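Cada Table Talk: Laying and Linens
Members' help board

Small white table, one dark plate, one cartoon napkin. Where does everything go?

Posted by Paraskevi Ververidis, October 8, 2026

I have been put in charge of the table for a family lunch, on the strength of having once owned a tablecloth. The table is white, rectangular and not large. The plate I have chosen is square with a wide dark rim and a glossy amber-yellow middle, and it's the nicest thing I own that can survive a dishwasher. The napkin is pale green cloth with cartoon characters on it. My niece chose it. She is seven, and her decisions are final.

My trouble is that every guide I can find assumes a round white plate and a plain white napkin, and then spends three pages on fish forks. I don't have fish forks. I have one ordinary knife per person, a fork if I can find the matching ones, and a small cup with a beige rim and a purply-grey outside.

My method so far has been to drop the cloth at the back left, put the plate in the middle, put the cup somewhere behind it, and stand there waiting to feel something.
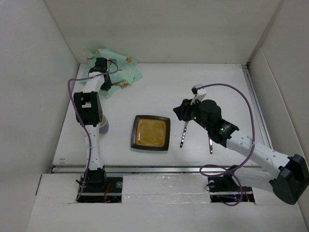 I've tried the napkin under the plate, but then all you see is a bit of green poking out like a shirt tail. I've tried it folded on top of the plate, which hides the amber part, and the amber part is the whole reason I bought the thing. I've tried it in the cup, where it looked like a salad.

So, specifically:

Does a square plate go straight on, or can it be turned like a diamond? My sister turns hers. She also puts cushions on their points, so I'm wary.

If the napkin is the patterned thing, does it go where people can see it or where they can't?

Is there any point ironing it? It lives in a drawer under the tea towels and comes out looking like it's had a difficult year.

And where does the cup go if the napkin is taking up the back of the table? It's for water. Nobody's getting a wine glass as well, there isn't the room and I know my relatives.

I'm not after a fan or a swan. I would like it to look as though a person did it on purpose.

Posted by Vanhove Aunty

I laid tables for functions at the Fostham hall for 18 years, so I'll go through these in the order you'll be doing them, which isn't the order you asked.

Iron the napkin first, before you've put anything else out. Yes, there's a point. Cotton that's been squashed in a drawer will not relax out of politeness. If it is cotton, give it a light spray of water and a hot iron, and iron it from the back if the print feels at all rubbery. Some of those children's prints are a plastic sort of ink and they'll come off on your iron, and then you'll have a cartoon on every shirt you own until Christmas. Check the label if it still has one. If it doesn't, start cool and work up.

Press it flat, don't slide about. Start in the middle and go out to the hems. Sliding pulls the cloth off square, and you'll notice it later when you fold it and the corners refuse to meet.

Then the plate. Straight on, please. Its front edge should run parallel with the edge of the table, a thumb's width in. I know people do the diamond. On a big table with a lot of air about it you can get away with that, but a corner pointing at your stomach is not restful, and the points eat up exactly the room you need for the knife and fork. A square plate also shows up a crooked placing in a way a round one never will. With a round plate, who'd know? With a square one, even a slight tilt looks as if somebody bumped the table. Stand directly in front of the chair to straighten it. If you do it from the side you'll have it lined up beautifully for whoever is in the kitchen.

Knife on the right, blade facing the plate. Fork on the left. Bottoms of the handles level with the bottom edge of the plate. With a dark rim I leave a finger's gap, so the cutlery sits against white table and you can read it properly.

Cup above the tip of the knife. Always there, even for left-handers, who have got used to it and will move it themselves.

For the napkin, the usual place is left of the fork, folded in a rectangle. You've got a cartoon one, though, and if you fold it in thirds you'll get half a face. I wouldn't fight it. Lay it out flat behind the plate, top and centre, as if it were a little mat, and bring the plate up to just below it. Pale green next to a dark rim will look quite deliberate, and you keep your amber middle.

Turn it so the figures stand upright for the person sitting down. You would be amazed how many people lay them upside down.

Posted by Drawer of Shame

Disagreeing with Aunty on one matter only, and with great fear.

The flat-napkin-behind-the-plate arrangement is very handsome for as long as no one sits down. Then somebody has to reach across their lunch to get it, and they take the cup with them. I've done this setting for a nephew's birthday in August and we lost two juices before the sausages were out. If it's a table people will be eating at, move the cup well out to the right first, past the knife. Or let everyone take their napkin before any liquid is poured.

She's right about it looking good, all the same. I do mine at a small white table too and getting the cloth to lie flat is most of the work. Hold it by two neighbouring corners, let the far edge touch down first, then lower the rest towards yourself. If you start with the near edge and push, it bunches up in front of your hands and you end up patting it like a dog. For the last few wrinkles, pull gently at opposite corners. Pull one corner only and the whole cloth sets off across the table.

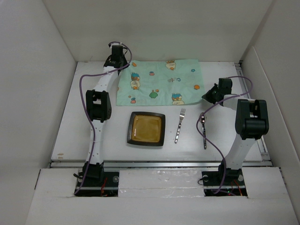

A few wrinkles are fine. It's a napkin. Anyone examining it for creases can be given the washing-up.

On the diamond plate: I did it once at Unovmont, in a rented kitchen with a table the width of an ironing board. Four guests, four diamonds, and the corners of the plates met in the middle like a summit conference. Keep it straight.

Also, if you've got more than one of these napkins and they're all from the same set, check that they're cut the same. Mine have the pattern landing somewhere different on each one, so one guest gets a whole character and the next one gets feet and a tree. I give the feet to adults.

Posted by Paraskevi Ververidis

Thank you both. I ironed from the back as instructed and my iron remains unillustrated. The label had been cut off, by me I think, in a mood.

I had the napkin upside down. I had it upside down the entire time and had been looking at it from the wrong side of the table, thinking what a strange pattern it was.

Trying it now with the cloth flat at the back, plate straight on below it, and the cup moved to the right where it can't be swept away. It looks so much better that I've gone slightly suspicious of it. The niece has been consulted and has approved everything but the cup, which she says is boring.

One follow-up, if anyone's still reading: the knife keeps drifting. I put it down parallel with the plate and when I come back it's on an angle. The table has a slight slope and I've already put cardboard under one leg. Is there a trick?

Posted by Vanhove Aunty

Blade down flat, facing in, and stop walking past it. Lay the cutlery last, after the cloth and the plate are where you want them, or you'll knock it every time you lean over to fix something else. We used to do 200 covers at a sitting and the rule was cloths, plates, cutlery, cups, and then everybody out of the room.

If the knife has a round handle it will roll whatever you do. Find one with a flat handle.

Posted by plainplates636

just use paper napkins

Posted by Drawer of Shame

There's always one.

Paraskevi, for the slope, try the cardboard under the other leg as well. I spent most of a winter propping up the wrong corner of mine. And let the niece pick the cup next time, you'll only be asked about it all through lunch otherwise.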